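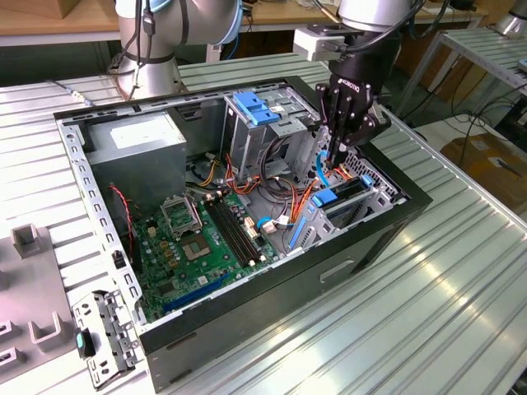
Desktop tower with the side panel off

Skamance Community Grants: Your Questions

What is Skamance?
We're a small regional foundation that funds arts, history and learning projects run by local groups. Each year we make 17 grants, and reading the applications is a real joy. People around here come up with wonderful ideas!

Who can apply?
Any nonprofit, library, school or neighborhood group in our region. You don't need to be big, and you don't need to have had a grant before. If your group isn't a registered nonprofit, find a partner that is and apply together.

How much can we ask for?
Up to $3000 per project. Smaller requests are very welcome — one of our favorites last year was the Segura oral history evening, which ran on $200 and filled the hall.

What can the money pay for?
Speaker and artist fees, supplies, printing, room rental, translation, equipment the project needs. We can't pay for fundraising dinners or for work that's already finished.

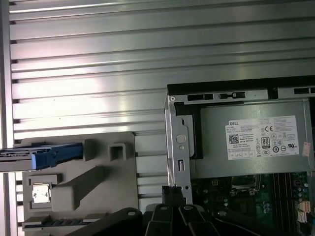
Open computer case, seen from above at an angle

When is the deadline?
Applications open in September and close at 5 p.m. on the last day of November. You'll hear from us within 8 weeks.

Who makes the decisions?
Our board reads every application. Zaid Yammine chairs it, and Unai Paredes and Gonçalo Valente joined this spring. We're thrilled to have them both! Board members sit out any vote that involves a group they belong to.

Can someone look at our draft?
Yes, please send it! Rodrigo Requena, our program director, reads drafts until the middle of November and loves talking through budgets (yes, really). Put "draft" in the subject line so he spots it. 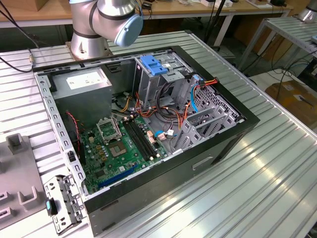 Drafts don't have to be polished. A page of notes and a list of costs is plenty to start a good conversation.

What happens if we get a grant?
You'll sign a short agreement, and then we pay the full amount up front. When the project is over we ask for a two-page report. Send us your flyers too — we put them up in the office.

We were turned down. Can we try again?
Absolutely. Zernemura, the youth theater group, was funded on its third try. Ask Patricio Arrieta for the board's comments on your application before you rewrite it.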